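Betreff: Re: [hutoritz-dev] Segmentierung der Stifte-Episoden, Zeitversatz Handgelenk/Kopf
Von: Zihan Cheng
Datum: 7. September 2026

Hallo zusammen,

Antworten zu den Punkten von Xiao, jeweils unter dem Zitat. Die Bilder stammen aus der Stifte-Aufgabe.

> 1. Der Segmentierer findet bei mir zu wenige Griffe. Schwelle
> für die Fingeröffnung steht auf dem Standardwert. Liegt das an
> der Schwelle oder an den Daten?

An der Schwelle. Der Standardwert kommt noch aus der Becheraufgabe und ist für dünne Objekte zu grob. Ein Stift ändert die Öffnung kaum, vor allem wenn drei nebeneinander liegen und die linke Hand schon daneben ist. Der Startzustand wird dann leicht als laufender Griff gewertet.

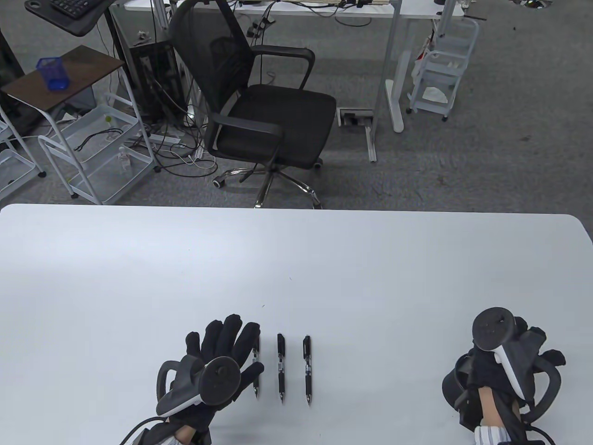
> 2. Kann man die Objektzählung als zweites Signal nehmen?

Teilweise. Ich lasse den Detektor getrennt über zwei Regionen laufen, Tischfläche und Stiftehalter. Auf der Tischfläche ist er brauchbar. Im Halter verdecken sich die Stifte gegenseitig, und was gerade in einer Hand ist, gehört zu keiner der beiden Regionen. Im Bild unten stehen vier Stifte im Halter, einer steckt in der rechten Faust, ein weiterer hängt zwischen den Fingern der linken Hand. Der Detektor meldete für den Halter 2.
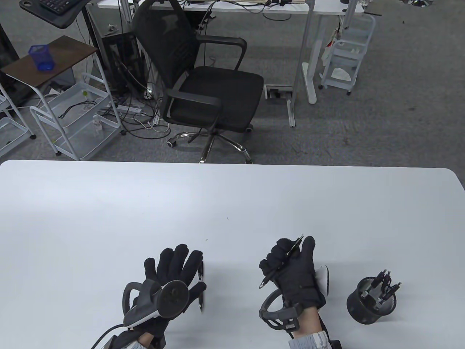
> 3. Was machen wir, wenn beide Hände am Geschehen beteiligt sind?
> Im Moment bekommt die Episode nur ein Label.

Ich habe das Label in zwei Spuren aufgeteilt, links und rechts, mit eigenem Zustand pro Hand. "Hält Objekt" rechts sagt damit nichts mehr über links aus. Die linke Hand kann flach auf dem Tisch liegen, während die rechte einen Stift führt. 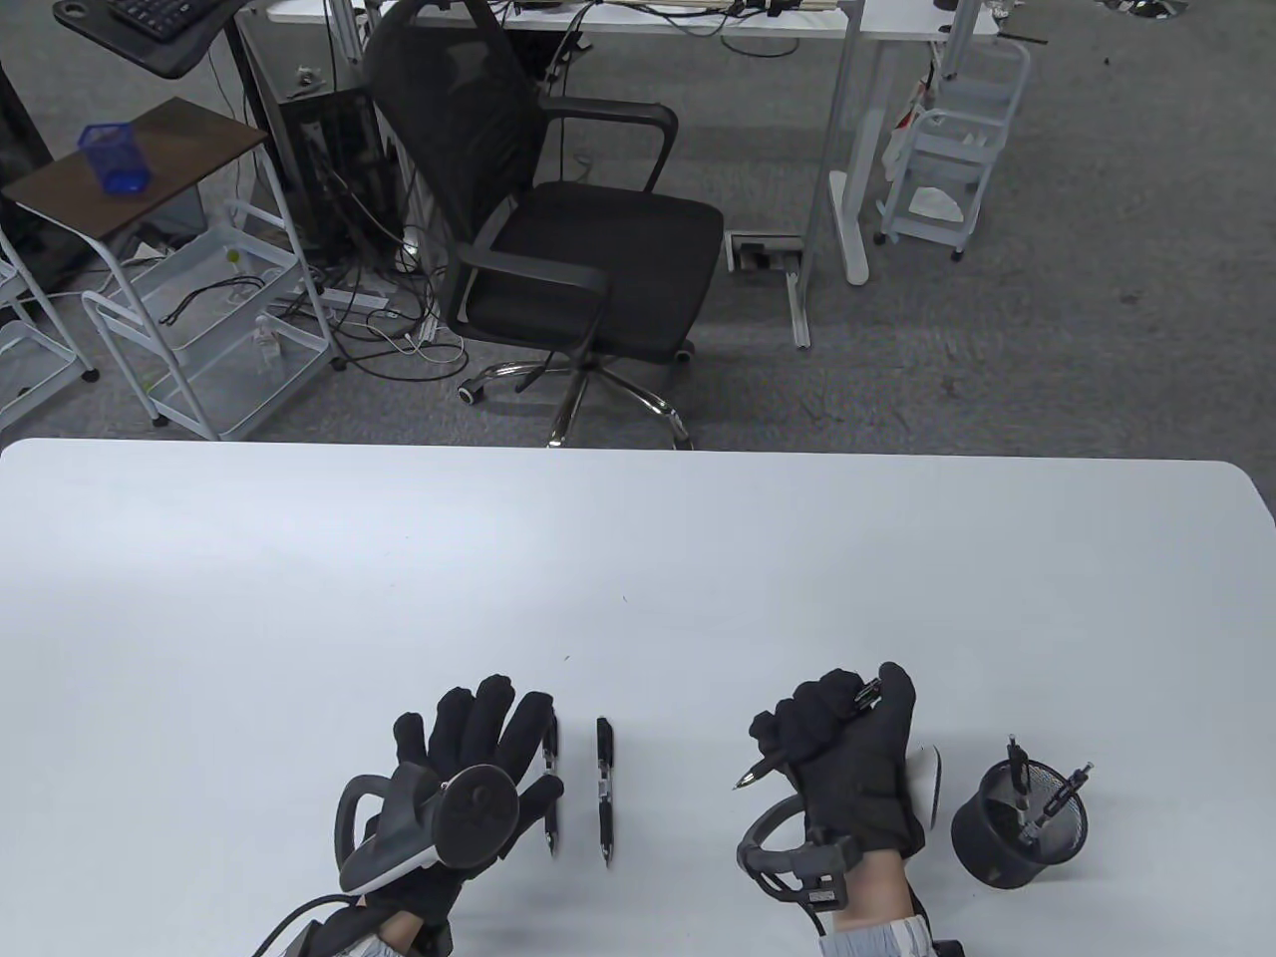 Die Umstellung ist im Branch "zweispurig" und ändert das Format der Annotationsdatei. Alte Dateien werden beim Laden konvertiert, das einzelne Label landet dann in der rechten Spur. Für Linkshänder-Episoden ist das falsch, die müsst ihr neu rechnen. Von den 784 Episoden im Lederside-Satz habe ich 243 neu gerechnet, der Rest läuft auf dem Rechner in Trorville.

> 4. Die Greiferkamera liefert am Anfang der Episode Posen, die
> springen. Filter oder Kalibrierung?

Weder noch, soweit ich sehe. Die Merkmalsverfolgung hängt sich an den Hintergrund. Der Tisch ist weiß und glatt und gibt fast keine Merkmale her, hinter der Tischkante gibt es dagegen Leuchtstoffröhren, Arme, Kabel und Leute. Wenn sich dort jemand bewegt, wandert die Schätzung mit. Ich maskiere jetzt Personen und setze für Punkte auf der Tischebene ein höheres Gewicht - das kostet etwas Laufzeit, lässt sich in der Konfiguration aber abschalten.
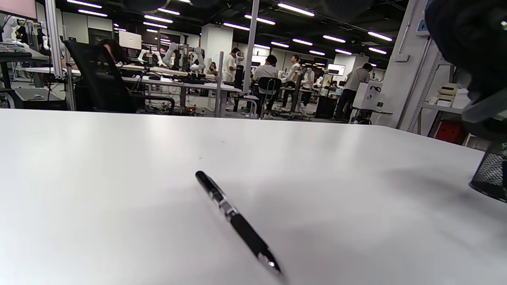
> 5. Wann kommt das nach main?

Wenn der Test für den Konverter durch ist. Er scheitert noch an Episoden ohne Greiferspur. Wer solche Dateien hat, schickt mir bitte den Pfad.

Gruß
Zihan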